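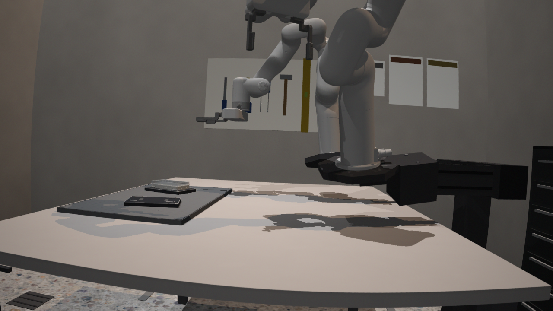
How long does it take an adult to learn enough Finnish to read a novel?

Four years, in my case, and the novel was written for ten-year-olds. It had 200 pages and I finished it last month, on 8 February 2026 if you count the day I read the author's note at the back as well.

I have been asked this a few times by people who saw the book lying on the kitchen table, so I'm writing down how it went. I am not good at languages. I did French at school and can order a meal with it. I have no Finnish family and there was no job waiting for me. My wife and I had a wet week in a cabin near Kuopio, I liked the sound of the people talking in the supermarket, and when we got home to Stustcombe I bought a second-hand course book.

The book was no use to me. It had a whole page of noun endings in chapter two and I tried to learn the page by heart. I could say the table of endings aloud in the shower and I couldn't ask where the bus stop was. If you are starting now, skip the tables for the first few months. You need to know that Finnish puts on the end of a word what English puts in front of it, so talo is a house, talossa is in the house and talosta is out of the house. That will carry you a fair way. The rest can come as you meet it.

What changed things was an evening class. The library ran one for a single term with Tyyne Hyvönen, who had taught in primary schools in Finland and saw no reason to treat us differently from seven-year-olds. We named things in the room. We said what we had eaten. She made us say tuli, tuuli and tulli over and over, which are fire, wind and customs, until we could hear the difference and then until she could hear it from us. The second part took longer. English speakers don't bother much with how long a sound is held, and in Finnish it can change the word completely. I still get it wrong when I'm tired.

When the term ended there weren't enough of us to run another, so three of us kept going with Tyyne on Studero, paying her by the hour and splitting it. I was against doing it on a screen and I was wrong. It was easier to concentrate with no echo from the library hall, and she could type the word while she said it. The drawback was that we all stopped writing by hand, and my spelling got worse. I went back to a notebook after the first year.

The notebook is the one part of my method I would recommend to anybody. Each page is folded down the middle. On the left goes the sentence I met the word in, copied out in full, and on the right what I think it means. No single words. A single word in Finnish is often not much help, because the form you meet in a sentence may not look like the form in the dictionary. Käsi is a hand, but of the hand is käden, and I spent a long time looking for things under K-Ä-D that were never going to be there. Copying the whole sentence gives you the shape of the word and its neighbours together. I use the Lomine notebooks with the grey cover, which lie flat. They have put the price up again.

I also had cards. I made 200 of them in the second winter, cut from cereal boxes, and went through them on the train. They worked for food, weather and parts of the body. They didn't work for verbs. I gave the lot to one of the others in the group and I believe she still has them.

Then there is the matter of spoken Finnish, which is a good way off from the written kind. The course book said minä olen for I am. On our second trip the first person I talked to said mä oon. It is the same thing. Most people talk like that among friends and the news is not read like that, and you have to get used to both. I was quite put out at the time, as it seemed I'd learned a language that only existed on paper. Tyyne said that was a good thing for someone who wanted to read. She had a point, though it didn't help me in the bakery.

About the reading. I began far too early with a crime novel and gave up on page 3, having looked up nearly every word. After that I read picture books, then comics, then the little local news items about lost dogs and roadworks, which I would put above everything else for a learner. They're short, the same words keep coming back, and you can usually guess what happened. I read one every morning with my coffee for more than a year. In May I noticed that I had got to the end of one without reaching for the dictionary. It was about a swimming beach being closed for repairs to the jetty.

The children's novel is about two cousins who spend a summer at a lock on a canal. Tyyne lent it to me. I read it straight through once without stopping to look anything up, and I'd say I followed the main business but lost a whole chapter to do with a boat engine. On the second reading I used my old Verbeke dictionary, which has come away from its spine and is held with a bulldog clip. The chapter turned out to matter a good deal.

I can't hold a quick conversation still. On the phone I am hopeless. If two Finns talk to each other across me I get the subject and perhaps one sentence in five. Reading is far ahead of speaking, and I have stopped minding about that, as reading was what I wanted.

For those who asked what it cost: the class was cheap, the hours with Tyyne have been the main expense, and the books have mostly been borrowed. We haven't been back since the spring before last. I have started on the sequel, in which the cousins are older and one of them has a moped, and there is already a word on the first page that I can't find anywhere. I'll ask Tyyne.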